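Business Equipment Write-Off: Frequently Asked Questions

Last updated in March

The Stolgate business office gets a lot of calls about the local equipment write-off at this time of year. The answers below cover the questions that come up most. They are general information and do not replace the advice of your own tax preparer.

What is the equipment write-off?

It lets a business in Stolgate deduct the full cost of qualifying equipment from its local business income in the year the equipment is put to use. Under the old rules, the same cost had to be spread over 7 years. The total deducted is the same either way. The difference is when you get it.

Who can claim it?

Any business that holds a current Stolgate license and files a local business income return. Sole owners, partnerships and corporations all qualify. A business that opened partway through the year can claim for equipment bought after its license was issued.

Is there a minimum purchase?

Yes. Each item must cost at least $700 before sales tax. You may not add small items together to reach the minimum unless they were sold as one set under one price. A workbench and its matching drawers on a single line of the invoice would count as one item. The same pieces on separate lines would not.

What kinds of equipment qualify?

Machinery, hand-held and powered tools, computers, shop fixtures, commercial kitchen equipment and most office furniture. Software qualifies if you bought it outright. Monthly subscriptions are an ordinary expense and go on a different line of the return.

What does not qualify?

Land, buildings, passenger cars and anything bought to be resold. Equipment bought from a spouse, parent, child or business partner is also excluded, even if the price was fair.
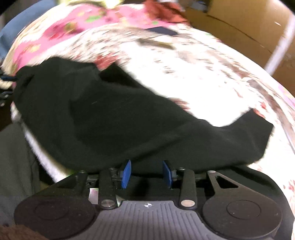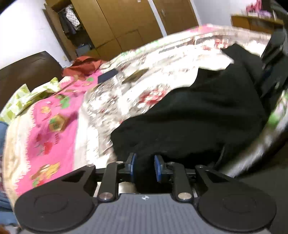

Hand-held gripper with blue finger pads, two views.

Can I claim used equipment?

Yes, as long as it is new to you. You will need a bill of sale showing the seller's name, the date, the price and a short description of the item. A canceled check alone is not enough.

What about leased equipment?

Lease payments are deducted as you pay them and are not part of the write-off. If your lease ends with a purchase, the purchase price may qualify in the year you buy. Contracts that transfer ownership automatically at the end are usually treated as purchases from the start, so read the contract before you file.

When is equipment "put to use"?

On the day it is ready and available for its regular job in your business. A machine that is paid for but still in its crate on the last day of your tax year goes on next year's return. The order date and the payment date do not matter.

Which form do I use?

Form 3158, attached to your regular return. List each item on its own line. The form has room for 26 items; if you have more, attach a second copy and write "continued" at the top.

I file through Roltine. Do I still need the form?

Roltine fills in the form from your purchase records and attaches it for you. Check the "date in use" column before you submit — the program copies the invoice date into that column, and the two are often different.

What if the write-off is larger than my income?

The deduction can bring your local income to zero but not below it. The unused part carries forward to the next return. Keep a copy of the form so you have the carryforward amount handy.

What happens if I sell the equipment later?

The amount you receive, up to the amount you wrote off, is added back to your income for the year of the sale. Trade-ins are handled the same way, using the trade-in value shown on the invoice.

Do I have to take the full write-off?

No. You can choose the 7-year schedule for any item. Some owners do this when they expect higher income later on. Once the return is filed, the choice for that item is final.

Can I fix a mistake on a return I already filed?

Yes, by filing an amended return with a corrected form. Mark the "amended" box on both. Missing items, wrong prices and wrong dates can all be corrected this way.

Where can I get help in person?

The tax counter in the Peixoto Building is open until 4:30 p.m. and does not require an appointment. Bring your invoices and last year's return. The Brudance branch office accepts completed forms but cannot answer tax questions. Both offices are closed on Sunday.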